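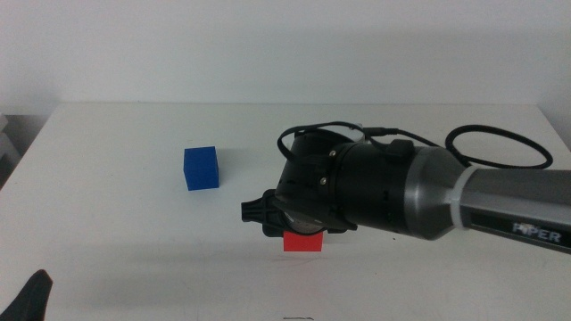

How to Start Your Own Celebrity Gossip Recap Blog

I've run Evlow, my little reality TV recap blog, since last May, and I still get giddy when a big breakup story lands! If you love this stuff too, you can have a first post up tonight.

Pick one show or one couple and stick with it for your first 10 posts. I started with the dating show Garthorpe and wrote about nothing else.

Next, set up a notes file. Every time somebody posts, gives an interview or unfollows an ex, paste in the link and the date. Mine has 626 entries and I love every one.

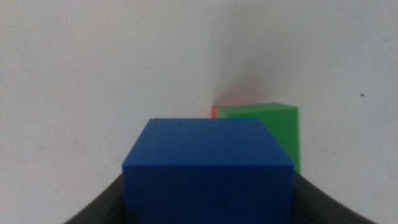
Blue cube between the gripper fingers.

Now write. Set a timer for 15 minutes and tell it the way you'd tell a friend on the phone – juicy part first, background after. Keep headlines under 80 characters and put the famous name up front.
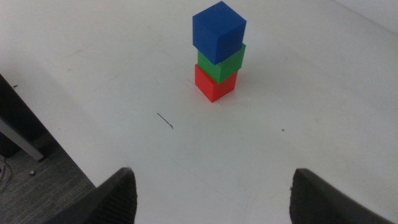
Then go back and check each claim against your notes. If you only have a rumor, call it a rumor and link to whoever ran it. Leave out kids, home addresses and anything about someone's health.

Hit publish, then stick around for the comments (the best part!) and fix any mistakes readers spot.

Updated 2020-04-03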